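6. Conditioning and Storing Dried Fruit

Last updated: July 15, 2025

Fruit leaves the Driston dryer with uneven moisture. Thick slices hold more water than thin ones, and pieces from the lower trays often finish last. Conditioning evens out the batch before long-term storage. Allow at least 5 days.

6.1 Before you start

1. Turn the heater dial to OFF and let the fan run until the trays are cool to the touch.

CAUTION: Do not pack warm fruit. Trapped heat causes condensation under the lid.

2. Clear and wipe a flat surface. Let it dry fully before setting out containers.
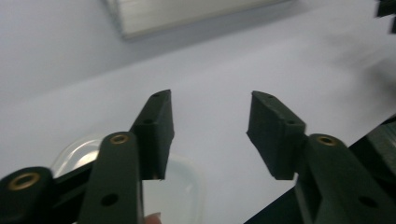 3. Cut one thick piece from each tray in half. Squeeze the cut face. If moisture beads appear, return the tray to the dryer and repeat the test after the next cycle.

4. Weigh the batch. Record the weight and the tray numbers in the log at the back of this manual.

6.2 Conditioning

1. Divide the fruit into portions of 200 g. Larger portions press together and dry spots are harder to find.

2. Fill each container two-thirds full and close the lid. All latches must be engaged.

3. Store out of direct sunlight at room temperature.

4. Shake each container once a day to separate the pieces. Check the inside of the walls and lid for droplets.

5. If droplets appear, spread the portion on a single tray, dry it on the LOW setting, and start conditioning again from step 1.

NOTE: Discard the whole portion if there is any mold – do not pick out single pieces.
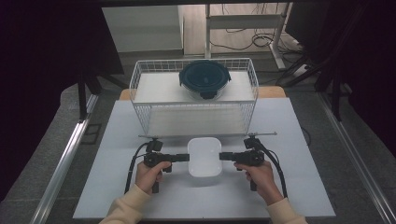 Fig. 6-2. Lidded round container on wire basket; rectangular container in front.

6.3 Long-term storage

1. Move conditioned fruit to clean, dry containers. Pack firmly without crushing.

2. Label each container with the fruit type, the packing date and the net weight.

3. For portions of 100 g or less, use the smallest container that holds them. Extra air space shortens storage life.

4. Check fruit packed in August or other humid months once a week for the first month.

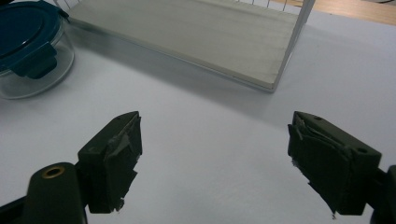

Timmermans, in a comment on the previous edition, asked whether apples and apricots can be conditioned together if they come off the trays at the same time. They should be kept apart. Moisture moves from one fruit to the other, and the apples soften.

6.4 Cleaning the trays

1. Soak the trays in warm water with dish soap. Do not use steel wool.

2. Rinse and air-dry – the trays are not dishwasher safe.

3. Reset the hour counter when it reaches 300 and inspect the fan filter.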